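Choosing and arranging home care for an older relative
Speaker notes, family information session, Zamfir Centre
Speaker: Lenuța Iordache, Family Liaison, Trasetti Home Care

Opening
Good afternoon, and thank you for coming. I am Lenuța Iordache. My colleague Yufang Ren is at the desk by the door and has the forms I shall mention. This talk is concerned with care at home: when to ask for it, how the first visit is conducted, and what should be put in writing. Residential places are dealt with in the session in June.

(Pause while latecomers are seated.)

When to ask
Families tend to approach us after a fall or a stay in hospital. We would prefer to hear from you earlier. Signs to look for at home include unopened post, the same clothes worn for several days, food past its date, and a bath that is no longer used. One of these on its own may mean very little. Several together should lead to a conversation with your relative and with the family doctor.

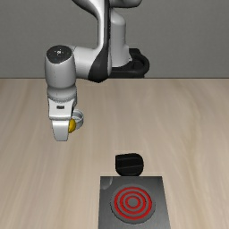

The conversation with your relative comes before any call to an agency, and it should be held in a calm room with the television off. Sit down together at the table, and clear it first. A wide wooden tabletop such as the one on the slide, with a plain gray wall behind it, gives an older person with poor sight very little to be distracted by. Place one sheet of paper in front of your relative at a time. Ask what they find tiring, and write the answer in their own words. Do not bring a finished plan for them to sign.

The first visit
An assessor will call at the home and stay as long as is needed. Please have ready the list of medicines, the name of the doctor, and the telephone numbers of two people who may be rung at night. The assessor will ask to see the stairs, the bathroom and the bed. Your relative is entitled to refuse any part of this, and the refusal will be recorded without comment.

(Hand out form 786. Raluca Sandu to collect signed copies at the break.) 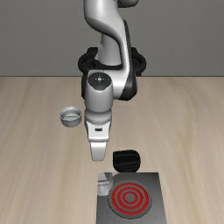
After the visit you will receive a written care plan. It should state who comes, on which days, for how long, and what each carer may and may not do. Carers may remind a person to take medicine. They may not alter the dose. They may not accept gifts of money or act as witness to a will.

Changes of carer
We try to keep to 3 carers for each household. Where a new carer is to start, the first visit is made together with one already known to the family. If your relative does not take to a carer, tell the office. You need not give grounds.

Complaints
Write in the first instance to Cletus Achterberg at the Stikton office. He will reply in writing.

Questions from the floor
(Take questions on fees last. Refer individual cases to Yufang at the desk.)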